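Dating and sorting the Meswood button collection
Student project report, spring term

1. Background

The Meswood collection is a private gathering of clothing buttons which the owner's family lent to our department for teaching. It came in biscuit tins and envelopes, with a handwritten ledger that covers part of it. The ledger gives 2,628 entries, but an entry can be a single button or a card of a dozen, so the number says little about how many buttons there are.

Our project took on one section of the ledger, the pressed glass and horn buttons. The task was to check the ledger descriptions against the objects, give each piece a date range where we could, and produce a list that an auction house or a museum could use without going back to the tins. We did not value anything. Prices for buttons vary a great deal from one sale to the next and none of us had the experience to do it properly.

2. Materials and earlier work

The ledger was kept by one person over a long period and the handwriting changes. Early entries are full: material, diameter in lines, type of shank, where bought. Later ones are often two or three words, such as "black glass, lustre" or "horn, dyed, stag". Entries marked with a small cross were sold or swapped, although we found several of these still in the tins.

For dating we used the department's reference shelf and the printed price lists that came with the collection. Two of these are from a dealer trading as Skastell and are useful because they illustrate shanks as well as faces. The other source was the sample cards of a wholesaler called Stelura. These cards carry stock numbers, and where a loose button matched a carded one we could at least say which range it had been sold in.

3. Method

Each button was measured with callipers, weighed, and looked at under a hand lens, back first. Looking at the back first was suggested at our first supervision and it saved time, because the shank and the mould marks narrow the date more than the pattern does. We then wrote a short description in a fixed order: material, colour, shape, size, decoration, fastening, damage.

Material was the hardest heading. Black glass and jet can be confused, and so can horn and early plastics. We tested for glass by temperature against the cheek and by weight. For horn we relied on the pick marks left on the back when the blank was lifted from the die. We did not use the hot needle test, which leaves a hole – the ledger shows that a former owner did use it, and a number of pieces have lost value as a result.

Where two of us disagreed on a material, the piece was put aside and looked at again on another day by the third member of the group. If there was still no agreement the list says "horn or composition" and leaves it there.

4. Results

The ledger was right about material more often than we had expected. Most of the errors were in the late entries, and most of those were black glass written down as jet. Size was reliable throughout. Dates were the weak point: the ledger tends to call anything with a lustre finish Victorian, and many of these buttons have a type of shank plate that the Skastell lists show only in their later edition.

The Stelura matches were fewer than we hoped. The stock numbers were reused when a pattern was dropped, so a number alone proves nothing and we counted a match only when face, back and size all agreed. A set of moulded horn buttons with a running fox, which the ledger gives as English, matched a Stelura card headed as imported goods. We have changed the entry to "origin uncertain".

5. Storage and listing

The tins were not suitable for long-term keeping. Glass had been rubbing against metal, and some of the horn had been nibbled by insects. Horn and glass are now kept apart, the horn with a note of when it was last checked. Every bag has a list number and the old ledger number, in that order.

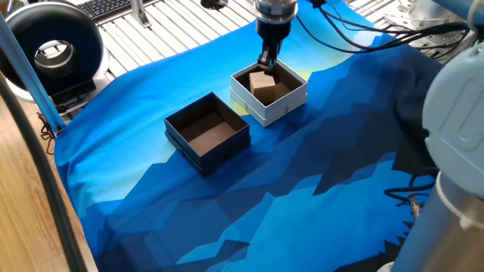 Haiyan Ding wrote on the draft that the old ledger number should come first, as anyone arriving with a Meswood reference would be searching by that, and that "origin uncertain" was too bare for the fox buttons. The Stelura heading ought to be quoted in full beside it. We have made the second change. On the first we kept our order, but the final list has an index by ledger number at the back.

6. Limits and further work

We covered one section only. The metal and fabric buttons have not been opened beyond a quick look. The Qian envelopes, named after the dealer they were bought from, hold carved pieces that need someone who knows the material, and we have left them sealed.

The ledger should be scanned before it is handled much more. The binding is loose between the horn and the glass pages, and two leaves are already out of order.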